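Notes on the Corridor Rover, Part Four: Doors, Cabinets and Other Obstacles

Work on the corridor rover resumed in February, after a pause that was longer than planned. Readers of the earlier entries will recall that the project, which carries the name Tapley, is a small mobile base intended to travel the hallways of our shared workshop building and report which doors and cabinets have been left open. It is built in the evenings, by two members, from parts that were for the most part already on the shelves.

The present entry concerns perception. The base itself drives well enough. The difficulty lies in teaching it to tell one upright panel from another.

1. The change of controller

The original controller board was retired. It could not keep up with the camera and the wheel encoders at the same time, and it reset itself whenever both motors reversed. A Rokumora board has taken its place. The wiring harness had to be remade, and Fabrice Pruvost kindly gave up two evenings to do so. His crimping is considerably better than mine - the old harness has been kept as a warning.

The new board runs from the existing 65 watt-hour pack. No change to the charging dock was required.

2. Collecting the reference views

The detector now learns from 2,346 labeled views of the building. The first set was collected entirely at night under the corridor lamps, and the results by day were poor. White doors against white walls gave the most trouble, as the seam between them all but disappears in even daylight. The second set was therefore collected before noon, with particular attention to the fire hose cabinets.

A cabinet standing open beside a closed door is a demanding case. The door offers very little to hold on to apart from its lock cylinder, while the cabinet is full of strong color and round shapes.

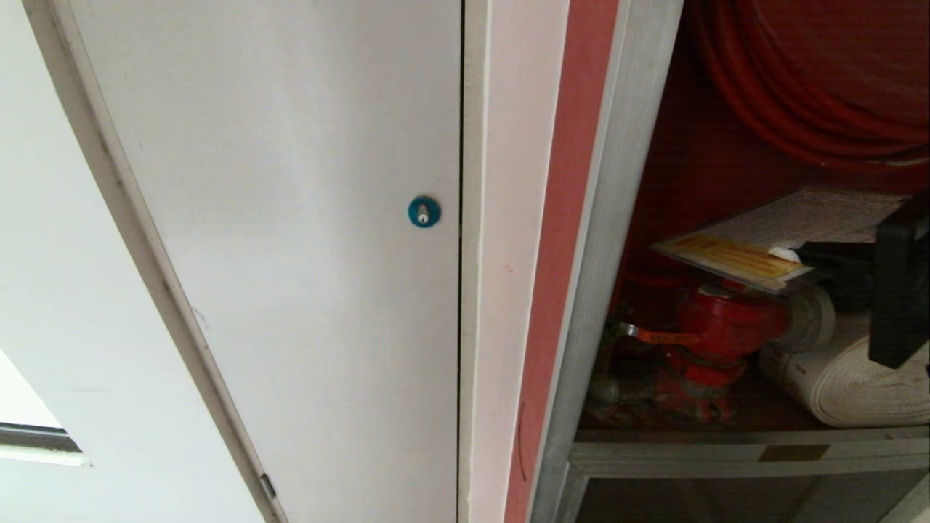
3. Labeling

Each view receives a label for every door, jamb, lock and cabinet in it. Donnie Laing wrote the labeling tool, called Memow, and has asked that it be described as unfinished. It is nevertheless in daily use. Its one serious fault is that it forgets the last label when the window is resized.

It was decided to label the lock cylinders separately from the doors. A lock gives the detector a fixed point at a known height, and the door can then be estimated from it. Hose reels are labeled as a single object, whatever the number of turns.

4. Remaining work

The corridor test is limited to a speed of 900 millimeters per second, and the bumper switch must be refitted before any further run is made. The left wheel still drags on the rubber mat outside the metal shop. A replacement tire has been ordered from Tolance and has not yet been shipped.

Members who find a strip of blue tape on the corridor floor are asked to leave it in place until the next entry is posted.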